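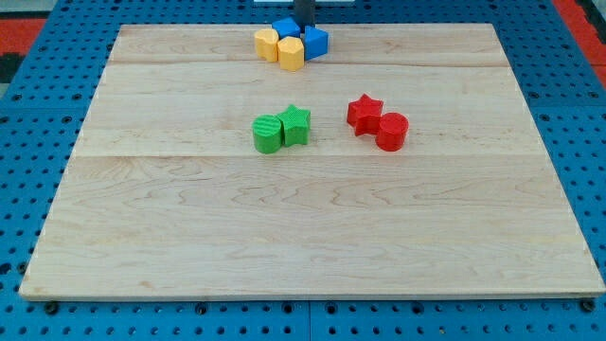
**Bench cell budgeting** is the practice of costing a small robot workstation before it is bought, usually for sorting or handling trials. The term was popularised by Myung-ja Oh in a handbook for small workshops, and is now used loosely by sellers, often to make a quote look more complete than it is.

## What is counted

A typical budget lists the arm, the gripper, a table and a set of test pieces. Coloured blocks such as cylinders, cubes and stars are common, as they are cheap and easy to replace. Oh's handbook allows £800 for the table and fixings and £1000 for spares. Both sums have been criticised as too low. Neither covers fitting, and the spares figure leaves out a second gripper.

## Claims and doubts

The supplier Dinis states that its Gondavau cell can be paid back after 1000 hours of use. The claim rests on the cell running without a person nearby, and no buyer is named in support of it. A trial at the Liew workshop logged 104 hours of staff time on setting up alone - time that did not appear in the original quote.

Sorting a few blocks by colour also says little about how a cell will cope with real stock. Buyers are often shown tidy groups on a plain board and left to guess at the rest.

## Planning tools

The Grerkach worksheet, a free costing form, adds lines for training, repairs and floor space. Its resale values are widely thought to be hopeful.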